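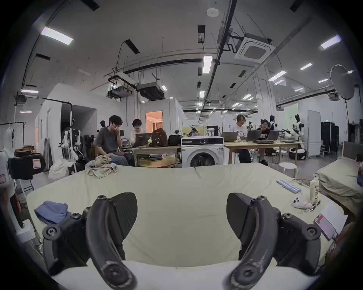

How often do the finger pivots on a hand-held gripper need looking at?

Every morning for play, with fingertips only, and properly with a driver once the gripper has done 2000 closes or whenever the two pads stop meeting in the same place.

July
By the Estthorpe Workshop Letter

The answer is Hicham Sqalli's, and he gave it with a Shawky in his lap and one thumb already working the left finger back and forth. Sqalli looks after the hand-held grippers at Dotevov, and the one I had come to hear about is the oldest still in daily use on the Pokomo project. It has curved black fingers, a screw-head pivot low down on each and a flat triangular pad facing inward. I had expected a quick chat about tightening screws. I stayed most of the afternoon and would happily have stayed longer!

"People pick it up and think it's a fancy pair of tongs," he said. "Then they squeeze it and feel how both sides come in together, and they go quiet for a second. I love that bit."

Keeping both sides coming in together is most of his job. The fingers have to arrive at the middle at the same moment, because the people using the gripper are recording how they pick things up, and a finger that lags puts a little sideways shove into every grasp. With a set of keys it hardly matters. With a folded cloth, he told me, you can see the top layer slide before the bottom one has been caught.

So the pivot comes first. Sqalli's morning check is to hold one mount still, take the finger by its tip and rock it across the direction it is supposed to move. He wants a tiny bit of give, less than you would notice if you weren't hunting for it. If there's none at all he backs the screw off by a hair and tries again.

"Too tight is worse than too loose, and everybody does too tight," he said. "They feel a wobble and they lean on the driver. Now the finger drags on the way back, the user squeezes harder to make up for it, and by lunch their hand hurts and they're blaming the spring."

I asked about thread locker, having ruined a thing or two with it myself. He uses the weak kind, one dot, put on the thread with a toothpick and never straight from the bottle. Once it's on, the gripper goes on a shelf for 20 hours, even though somebody always wants it back sooner. In his first month he handed one over the same evening and got it back with the screw half out and the locker smeared all through the joint, which took a bamboo skewer and a great deal of patience to clean.

Then there are the pads. They wear at the tip before anywhere else, and they pick up a shine that you feel more than see. He wipes them with a barely damp cloth and lets them dry in the open air. No alcohol, at least on these, after an early set went hard and slippery on him. When he fits new pads he always does the pair, even if one looks perfectly good, and he presses them closed on a strip of plain paper and pulls. The paper should resist all the way across. If one corner lets go early, the pad has gone on crooked, and off it comes.

(He had me try the paper pull. Mine let go at the corner. He was very kind about it and handed me another strip.)

The arcs themselves get scuffed and he leaves them that way. A scuff on the outside of a finger is "just a finger that's been to work," as he put it, and he only reaches for fine abrasive paper when there's a burr on the inside edge that could catch on fabric. He runs a bit of old stocking along the curve to find it. I have since tried this on a kitchen drawer and can report that it works beautifully.

The last full service on this gripper came at 2956 closes, well past the mark he likes. He winced when he read me the number out of his notebook. The pivots were fine, as it happened, but some of the bolts in the housings had loosened, and he now goes round those too, diagonally, a little at a time, the way you'd do up a car wheel. The whole job takes some 30 minutes if nothing is stripped. If a head is stripped he stops, makes tea, and comes back to it with a fresh bit.

I wondered whether he would like a gripper that needed none of this. He thought about it for quite a while, still rocking the finger.

"I'd like one with a bigger screw," he said. "And I'd like the driver to live with the gripper, clipped on somewhere, so I'm not chasing it round the building. Apart from that, I think it's lovely. You can take the whole thing apart and understand it! How many machines can you say that about now?"

He has asked for the bigger screw. The drawing is done, and the first parts are being cut with the hole a size up, so the old fingers will keep their old pivots until they wear out. Before I left he wrote the day's check into the notebook, put "left side, slight, ok" next to it, and went off to find the driver.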